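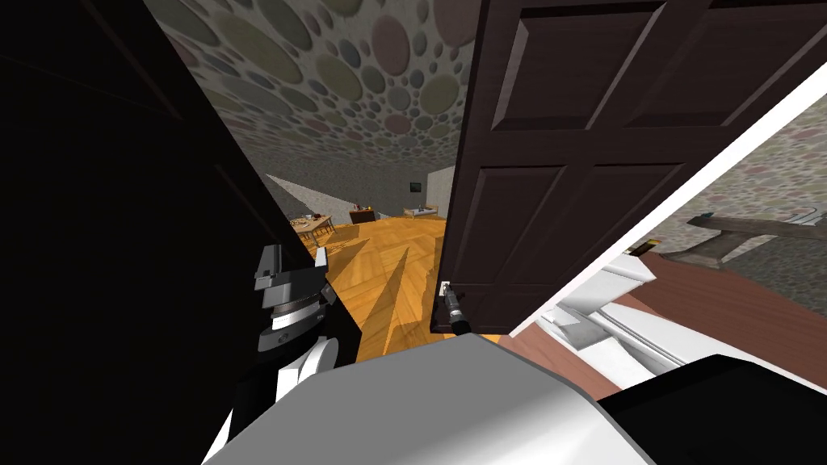
Figura 1. Porta castanha aberta e teto com padrão de círculos (imagem simulada).

3.2. Voltar ao mesmo concerto: notas de quem esteve na grade

Quando comecei este estudo, a minha pergunta era simples: o que leva alguém a ver a mesma digressão mais do que uma vez? Eu própria segui os Hullar durante boa parte de abril (confesso, já tinha bilhetes antes de ter projeto!), e foi nas filas à porta das salas que conheci quase todas as pessoas que entrevistei. Ao todo conversei com 13 fãs, sempre com gravador e quase sempre com café. As conversas mais longas duraram 40 minutos, e houve uma que continuou no comboio até à cidade seguinte, já sem gravador e com muito mais riso.

A Berenice Camacho tinha visto seis concertos quando falámos. Disse-me que nos dois primeiros só olhava para o vocalista, e que a partir do terceiro começou a ouvir o baixo. "Parece outra banda", contou ela, e eu percebi perfeitamente - a mim aconteceu-me com as teclas em "Lahlou", uma canção que no disco me passava ao lado e que ao vivo abre com uma nota comprida, quase desafinada, antes de entrar a bateria. A Sunee Rungrueang, pelo contrário, nunca quer lugar à frente. Fica junto à mesa de som, de olhos fechados, e aponta o alinhamento num caderno quando as luzes se acendem.

Esses cadernos foram uma surpresa boa. Gajewski, no texto que dedicou aos arquivos de fãs, trata-os como simples registo, mas os que me deixaram folhear têm muito mais: o nome de quem estava ao lado, uma corda partida, o verso trocado em "Rellow" na segunda noite (discutiu-se isso durante dias no fórum). Reparei também que as anotações mudam com o tempo. No primeiro concerto escreve-se a lista das canções, e lá mais para a frente quase só diferenças - um solo mais comprido, uma pausa, uma piada repetida.
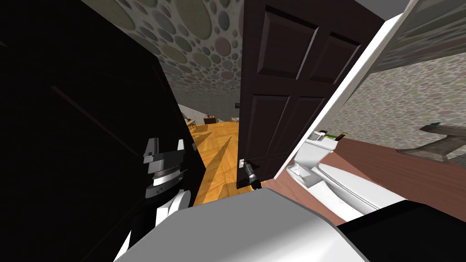
As pessoas que repetem concertos incomodam-se com um alinhamento fixo?
Em geral incomodam-se pouco, e várias disseram-me que o alinhamento fixo até as ajuda a dar pelas pequenas variações de cada noite.

A exceção foi a Yatziri Arriaga, que deixou de ir quando percebeu que o encore nunca mudava. Falámos ao telefone, ela ainda meio zangada, e acabou por me cantar de uma ponta à outra a canção que queria ter ouvido. Guardei a gravação, com licença dela, e volto a essa conversa na secção 3.3, onde trato dos encores e das expectativas que os fãs levam de uma sala para a outra.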